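Astov foam letters – small pack, big improvement on paper banners
Reviewed 2021-05-10

I've been hanging paper banners since forever, and they always sag in the middle by the end of the day. So when the Ogilvie shop had foam letter sets on the shelf back in December, I grabbed two packs of the Astov pastels and I've been putting them on everything since!

You get 100 letters to a pack, in soft pinks, peaches, yellows and blues, plus a sheet of tiny stars I still haven't used. They weigh next to nothing. That matters if you're working with fabric, where anything heavy drags the cloth down and you end up with a big droopy fold right through your word. Two pins per letter is plenty, and the wide ones like M sit flat without a third. Short words are best, and I like a smaller line on top with a larger one under it.
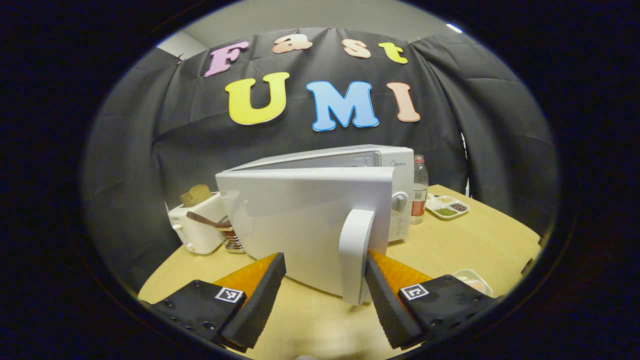 The color is what really sold me. Pastels can look washed out on a white wall, but put them on black cloth and they just glow, even from the far side of a room. I'd skip gray or beige behind them – I tried a beige sheet once and the peach letters disappeared.

A few gripes. There are only three of the letter T in each pack, and I run out of them every single time. The pin holes do show if you reuse the same letter a lot, though you have to be pretty close to notice. And the storage bag is useless (mine split in the first week), so mine live in a Melel craft box with 16 little compartments, sorted by letter. It makes me very happy to open it.

Would I buy them again? I already have! A third pack is on its way to Irthorpe, and I'm hoping it has more yellow in it. If you dress tables or put up displays even a few times a year, get a pack and some decent black fabric and have fun with it.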